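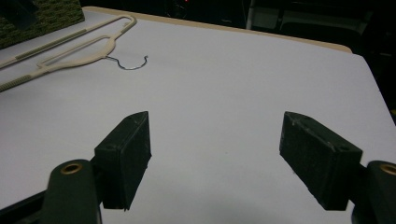 White tabletop, beige edge.

Tomoyo Mizuno
10/12/21

Today I filled the last page of my word notebook. It is a Gravura with 108 pages, and I started it when I moved to Mulavmont. Some people asked me how I keep it, so I will write a thread. English is my third language, please be patient with my prepositions.

First, the notebook is only for words I met in real life. If I found the word in a textbook, it does not go in. It must come from a person, a sign, a letter from the bank, the radio, or the back of a packet of rice.

For each word I write where I met it and who said it. "Fiddly" is from the woman at the post office, when she tried to fix the label to my parcel. When I see "fiddly" I hear her voice, and so I have never forgotten it.

I do not write the translation. This was hard in the beginning. I write a small sentence which I could say myself tomorrow. For "draughty" I wrote: My bedroom is draughty and I sleep in a hat. It is true also.

I tried the other way before. In my first year of English I had a box of cards with the English word in front and the Japanese word behind. I knew all the cards, and in the shop I could not ask for a lightbulb.

The notebook has 1,567 words now. I know the number because I put a small figure in the margin every time. My brother thinks this is a sad hobby. He collects train timetables, so I do not listen to him.

Some of my favourites, in no order: soggy, nosy, pothole, to potter, peckish, higgledy-piggledy. I waited a long time to use the last one in a conversation and then I used it about my colleague's desk. He was not happy.

A word I dislike: "quite". My manager at Kaneko wrote that my report was "quite good" and I was proud for a whole afternoon. Then a friend explained it to me. I still don't know for certain if she was right -- maybe the report was really good?

There is a page only for things people say at the end of a telephone call. Right then. Lovely. I'll let you get on. Bye now. Bye bye bye. In my language we also take a long time to finish a call, but we bow, even when we are alone in the kitchen.

I made many mistakes in it and I leave them. In August I wrote "I am boring in meetings" when I wanted to say "bored". I showed it to my English teacher and she laughed so much that she had to take off her glasses. I put one line through it, and you can still read it.

About the teacher: I go to the evening group at Prela, the café next to the library. We are six people, from six different countries. The rule is that you buy one drink and you speak only English until it is finished. I order the large tea.

At the group we read one word each from our notebooks and the others must guess where we found it. "Gusset" made a long discussion. (It was in the instructions for a tent.)

What didn't work for me: different colours for verbs and nouns. I spent more time looking for the green pen than learning. Also the phone app which sent me a word at breakfast. The words were "magnanimous" and "to obfuscate". I have not needed them at breakfast.

What works: reading old pages on the bus. I open it anywhere and read two pages, and I cover the sentence with my hand. If I can't remember the word, I try to use it before I go to bed, even if only to the plant.

Somebody asked if I look up the pronunciation. Yes, but afterwards. First I write it how I heard it. For many months I had "chester draws". I thought Chester was the man who invented them.

Another question was about paper. The Gravura is not special, only the pages lie flat and the ink doesn't go through. Please don't buy an expensive one. With an expensive notebook you are afraid to write "bum bag" in it.

If you want to start, start with a word you heard today and nearly understood. One is enough. On some days I have none, and once I had a whole page after a visit to the dentist.

The new notebook is already open. The first word is "to dither", from the man behind me in the queue at the bakery. He didn't say it to me, he said it to his wife, but I think I was included.

Replies are open. Please send me a word that you use at home and never see in a book. I would also like to know which part of the country it comes from, and how your grandmother said it.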